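Jukurbridge Village Hall Users' Group: minutes of the November meeting

The meeting opened at 7.30 pm, a little behind time while the tea urn made up its mind. Everyone was thanked very kindly for turning out in such rain. The minutes of the last meeting were agreed, with one correction: the piano was tuned, and very nicely too.

Winter parcels. Last year 125 parcels went out and this year we have 130 on the list, so it was agreed to ask for help with the weighing at Udavwood again. 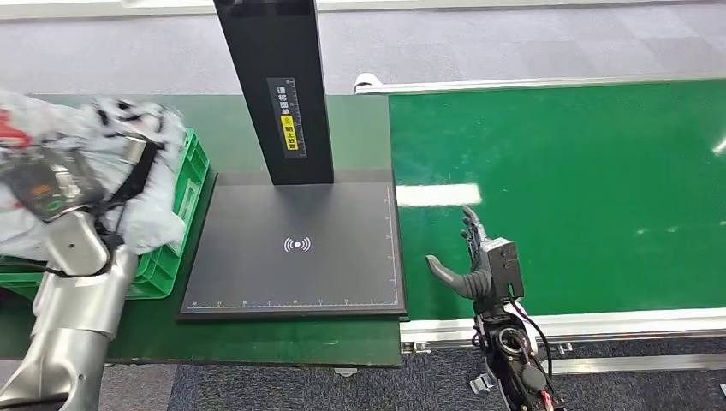 Weighing station with the green conveyor belt.

Hall roof. The quote from Hartley for the porch gutter came to £226, and after a good long talk (the downpipe has its admirers!) it was accepted. The work should be finished before the carol evening, weather allowing.

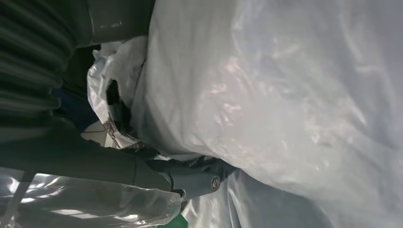
The jumble sale was a great success and warm thanks go to all who baked. We still have a fair amount left over, and it was asked that anything stored in the back cupboard go into a big white plastic bag, bulging like this one if need be, with a label tied on. Stodus will collect what we can't use.

Any other business: 2 chairs need new feet. The meeting closed at 9.10 pm.

Filed under: Village Hall, Minutes
Shares: 2 | Comments: 3

Lovely to see the gutter sorted at last.

Is there still room on the parcel rota? Happy to do mornings.

Please could whoever has my blue cake tin bring it to the carols, thank you!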